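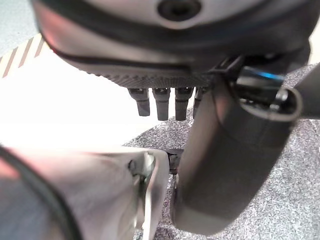

Bukola Akande

Cleaning a glass table top, and what to do with the cloth

We have had a glass table in our sitting room for 7 years, and before that my sister had it. In this time I made most of the mistakes which are possible with glass. I write down what I do now, because two readers asked me after my page on windows.

Start with dry dust. Many people spray first and wipe after, and then the dust becomes a grey paste which goes to the rim and stays there. Take a soft dry cloth and go over the whole top in one direction. If there are crumbs, pick them up by hand or with a slightly damp piece of kitchen paper. A crumb of sugar or a grain of sand under the cloth can make a scratch, and a scratch in glass you will keep.

Then the washing. I use a bowl of warm water, 1000 ml, with one small spoon of washing-up liquid. More soap is not better. Wring the cloth well, so that it does not drip when you hold it up. Wipe from the far side towards yourself, and do the edge last. The edge collects grease from hands and sleeves, especially on the side where people sit.
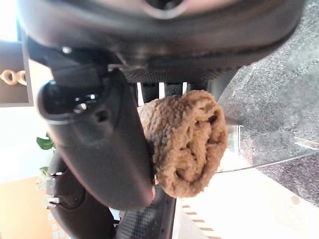 For the cloth I like the thick kind with small loops. It takes a lot of water and it holds the dust inside. I fold it in four, so I have several clean sides to turn to, and when I am finished I roll it up and carry it to the wash like this. Please do not use fabric softener with cleaning cloths. The softener stays in the loops and then your glass has a thin film on it, and you think it is the fault of the glass. I had this problem for a whole winter. Now I wash the cloths separately with a little powder and dry them on the line.

For the drying you need a second cloth, a flat one. An old cotton tea towel is very good if it was washed many times. I bought one special glass cloth from Craddock in the market hall and it is fine, but the tea towel does the same.

If there are still stripes, mix one part of white vinegar with four parts of water and put it on the cloth, never directly on the table. It runs over the edge and drops on the carpet. Do it in the evening or when it is cloudy. In strong sun the water dries before you can wipe it.

Lifting the glass

Some tops can be taken off, and once or twice in the year it is good to clean the underside too. Read first how yours is fixed. Some lie only on rubber pads, others are screwed or glued.
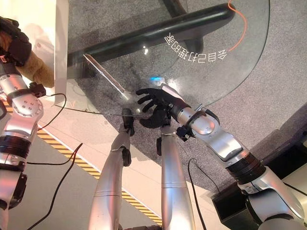 Take off rings and bracelets, and put on gloves with a rubber palm. A large piece should have a person at each side, and one of them says when to lift. Keep your fingers flat and do not hold it only at a corner. Before you lift, move away any cable that lies on the floor where you will walk. My neighbour Haris Lodhi put his foot in a lamp cable while we carried our top, and we were lucky that the sofa was near.

Never put the glass down on tiles or on stone. A carpet is better, and a folded blanket on the carpet is the best. If you lean it against a wall, put something soft under the lower edge and tell the children.

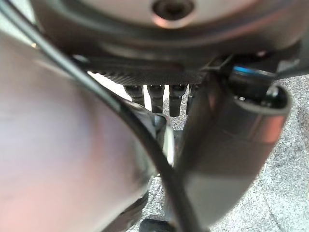 While the top is away, wipe the supports and look at the pads. Mine had become hard and yellow, and I changed them last September for clear ones. Vacuum the carpet also, as you will not reach this place so easily again. Then put the glass back slowly, and press lightly at every side to feel if it moves.

Next time I will write about limescale on taps.

14 shares | 7 comments
Contact | © Bukola Akande | Back to top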